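Notebook, map workshop
Monday, November 11, 2024

Plirura regional sheet, continued from the previous entry. Names, district boundary, relief tint. Printing is still planned for February.

Gazetteer

Merged the old list with the new one. The merged file has 1069 entries after exact duplicates were dropped. Exact means same spelling, same feature class, same grid square. Near duplicates are still in there and have to be looked at one by one.

First pass on near duplicates gave 70 pairs. Most of them are the same three problems over again:

- Hyphen or no hyphen in compound village names. The old list hyphenates everything, the new one almost nothing. Going with the new list.
- Upper and Lower written before the name in one source and after it in the other. Before the name, always, on our sheet.
- Stream and valley sharing a name with one point between them. These are two features and need two entries. The old list put the point at the stream mouth, which is wrong for the valley label.

The rest are real disagreements. The worst is the market town at the south end of the Hulard road. The old list has it under the name used before the district was reorganized, the new list has the current one, and the road signs in our field photos carry both. Current name in full size, former name in parentheses one size down. Same treatment for any other town where both names are still in daily use, but not for villages. There isn't room, and the index can carry those.

Encoding: the old list was saved without its accents at some point. I restored what I could from the scanned index pages. Anything restored has an R in the last column. Please don't clear the R until the entry has been checked against the scan by someone other than me.

District boundary

The Plirura boundary follows the river for most of its western side, then leaves it below Jarkley and goes up to the watershed. Older sheets keep it on the river all the way to the bend. The difference matters because it moves the hot spring and the two hamlets above it from one district to the other. Population figures in the side panel depend on which line is used.

The census table puts both hamlets in Plirura. So does the current administrative list. I have redrawn the line on the watershed and left the old one on a hidden layer called bdy_old. Do not delete it, the historical inset needs it.

The watershed line is traced from the elevation model and wanders badly across the flat part of the saddle. Smoothed by hand there. Everywhere else it is as computed. If the model gets replaced, retrace the saddle first.

Note for the text panel: the draft says the eastern hills "border" the plateau. They are part of it geologically and the language area runs straight across both. Suggest "form the eastern edge of the plateau" and leave the languages to their own paragraph. That paragraph also treats the district as if it were one block. The Hulard valley has its own dialect, its own market day and until fairly recently had no paved road out to the west, and readers of a wall map are going to notice if the panel says otherwise. Two sentences would cover it.

Relief tint

Tried the break between the second and third tints at 700 m. This puts the whole settled part of the Hulard valley in the pale green and the summer pastures in the buff. Previous break was lower and cut the valley in half for no reason connected with land use. Keeping 700.

Side effect: the Jarkley basin is now one flat color with nothing happening in it. Added a light hillshade at low opacity. It helps on screen. On the proof it went gray and made the small type hard to read, so it has been cut back again and masked out behind labels. Mask is a three-pixel buffer, which is probably more than needed.

Proof paper came from El Khatib, the matte stock. Blue lines print slightly heavier than on the coated sheet we had before. Minor streams dropped one line weight to compensate. Intermittent streams are dashed and at the new weight the dashes are close to vanishing in the buff tint. Lengthened the dash, left the gap alone. Look at this again under daylight, the bench lamp is too warm to judge it.

Folded proof checked for label loss at the creases. Some 90 labels touch a fold. Only the ones on the center vertical are a concern, and of those the only large one is the name of the plateau itself, spaced out letter by letter across the sheet. Shifted it so that the fold falls between letters. The river name beside it had to go up a little to make way and now sits on the wrong side of a confluence. Not fixed.

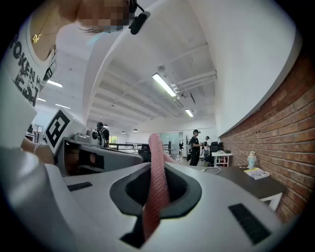 White hand-held gripper at close range, pink textured pad in the oval opening.

Index

Page layout is four columns. At the current type size the index runs over by half a column. Options are to drop the hill names without a height, or reduce the leading. I prefer dropping the hills. They are all on the map face anyway and they are hard to look up under any spelling.

Grid references in the index are generated from the label position instead of the feature position. For a town it makes no difference. For the long rivers it sends the reader to the middle of the word, sometimes two squares from anywhere useful. Changed the script to use the mouth for rivers and the center for lakes. Ranges still use the label, since a center point for the Hulard ridge lands in the next valley.

Sort order: articles at the start of a name are ignored, prefixes like Upper and Lower are not. This goes in the note at the head of the index.

Open items

Plateau text: shorten, new dialect sentences, "form the eastern edge."
River name at the confluence: move back, try a curved baseline.
R flags: all unchecked.
Former names: confirm parentheses in legend.
Spring above Jarkley: symbol missing from legend, present on map.
Side panel population: recompute with both hamlets in.
Dash length for intermittent streams: daylight check, then new proof on the matte stock — full sheet, not a strip.

Files saved under the sheet name with suffix c. Version b has the old boundary and should not be opened for editing.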